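September 18, 2022

So the Jillorow Library is getting its evening hours back, and I could not be happier about it! Starting next month the doors stay open until 10 on weeknights. If you've lived here a while you'll remember that's how it used to be, before the hours got trimmed and then trimmed again, until you pretty much had to leave work early to return a book.

I stopped in on Friday to hear the details from Sibel Dursun, who runs the branch now. She had the new schedule taped to the front desk and was already fielding questions about it from everybody who walked up (me included — I think I was fourth in line). The short version is that the town council found the money for two part-time positions in August, and both jobs have been filled. One of the new hires is a retired school librarian from over in Tadine. The other is still finishing her degree and will mostly work the late shift.

"We had a petition with 700 names on it," Sibel told me. "I knew people missed the evenings, but I didn't expect that."

My name was on there, and so was my mother's, in handwriting you could read from across the street.

The late hours cover the whole main floor, plus the study room in back. The children's room will still close at six, and the local history shelves upstairs stay by appointment only. I asked about Saturdays and got a polite "not yet." Sundays, same answer, only faster.

There's more than hours in the plan, too. The Turkish and Portuguese shelves are getting 124 new titles between them, mostly novels and cookbooks, with a few picture books mixed in. Arnaldo Veloso has been asking for more Portuguese fiction for as long as I've known him, and when I ran into him outside he already had a list of what he wants to borrow first. He plans to come in on Tuesdays after he closes up the shop. He also wants to start a reading group, in Portuguese one month and English the next, and he'd like it known that you don't have to finish the book to show up. I may hold him to that.
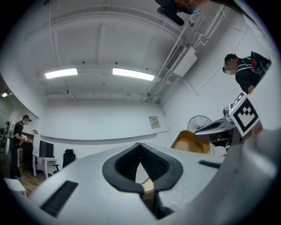 The one thing that hasn't been settled is parking. The lot behind the building is shared with Akyol Bakery, and their delivery vans start lining up there after eight. Sibel says the two of them are talking and that the bakery has been nice about it so far. For now she's asking evening visitors to use the street side if they can, or walk over if they live close by.

The council set aside $3000 for better lights along the side path, which is good news for anyone who has tripped on that step by the book drop (I have, twice, once while holding soup). The work should be finished before the new hours begin.

Library cards are still free for anyone who lives or works in town. If yours has expired, bring something with your address on it and they'll renew it at the desk while you wait. Anyone interested in Arnaldo's group can leave a name and a phone number at the desk too — there's a yellow sign-up sheet next to the returns cart.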